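From: Heledd Phillips
To: Talarden mending list
Subject: Re: Flannel for the quilt backs, and washing it first

Yen-ting Fang wrote:

> I have a stack of old shirts from my father-in-law and would like to use
> them for the backs of the August quilts. Most are flannel. A few are
> plain cotton and one might have some polyester in it, the label is gone.
> Can I mix them in one back? Also, do I need to wash them again? They have
> been in a closet for years but were clean when they went in. And how many
> shirts should I plan on for a lap size?
>
> Yen-ting

Yen-ting,

Yes to washing. Old shirts have usually done all the shrinking they are going to do, but closet dust gets into the needle plate and the smell comes out when you press the seams. Warm wash, no softener, dry on medium. Softener leaves a film and the chalk won't mark on it.

Mixing is fine with a little care. Flannel stretches more than plain cotton, so if you sew one to the other put the flannel on the bottom, against the feed dogs, and use the walking foot if you have one. Pin more than you think you need. I would keep the mystery shirt out of the back. Cut a small piece and hold it to a hot iron under a press cloth, and if it goes shiny or stiff, use it for something else. Minoru takes those for stuffing.

For a lap size I plan on 7 men's shirts, long sleeved. Hefin used 9 for his last one, but he cuts around every worn spot and his were mostly mediums. You get the two fronts, the back and the sleeves. I don't bother with cuffs or collars. Save the buttons, the jar at Brullcombe is low again.

Order of cutting, the way I do it:

Cut off the collar and cuffs.
Cut up both side seams and around the armholes.
Cut the yoke away from the back panel.
Open the sleeves along the seam and press them flat.
Cut off the button band last. It keeps the fronts square while you handle them.

Plaid needs more time than solids. The printed ones are often off grain, and if you tear them the stripe wanders across the strip. Woven plaid you can trust more, and I cut it by the stripe and ignore the edge. When you pull one out of the heap look at the size of the check before anything else. Navy and medium-blue squares with thin white and light-blue stripes over them, same as on the cloth below, give you plenty of lines to lay a ruler on, and I'd put that sort of thing in the middle of the back where a crooked seam would show most.
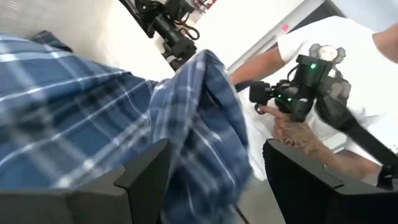
Thread: Benjamín asked last time whether gray is all right on blue. It is. I use a medium gray for nearly everything and change the bobbin only for very dark backs. Stitch length a little longer than usual on flannel, and a half inch seam, because it frays. Press the seams open or you will be fighting the bulk when you quilt it.

I have 11 batts left from the last order, all lap size. Please tell me before you cut if you want one put aside. The Morris machine is back from service and the tension is set for cotton thread, so leave the dial where it is if you borrow it.

Room is open until 13:00 as before. Bring your own rotary blade, ours are dull.

Heledd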